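What to listen to on an early shift drive?

Evaristo Tapia
Apr 12, 2024

Since September I start work at five in the morning, and my drive is long. The radio at this hour is only politicians and the same three songs. I repair office computers, so all day I also can listen while my hands are busy.

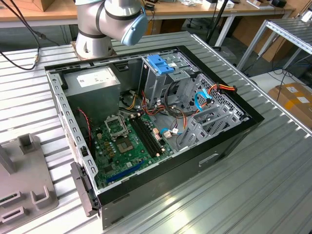
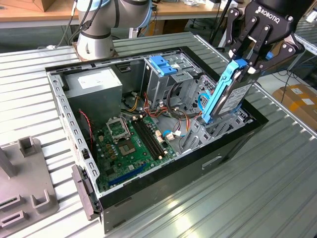 I am looking for a podcast or radio drama with many episodes, in clear English, not too fast. I tried "Radell" but finished all 100 episodes in one month. Comedy is fine, crime is also fine if it is not very bloody. What do you recommend?

Divya Kandasamy

If you liked Radell, try "The Drinunico Letters". It is slower and there are only two voices, so it is easy to follow when you must watch the road. The first season is a little weak, in my opinion. You can begin with the second and you will understand everything. There are more than 200 episodes, each the length of a short drive. Please avoid the live specials, the sound is poor and the audience laughs over the words.

Tharun Rajan

audiobooks. library app is free

Chandrasekhar Amin

I agree with Divya about Drinunico, but I would start from the first season, because the brother is introduced there. For comedy I like "Clusico Nights". They speak quite fast, so maybe put it on slower speed.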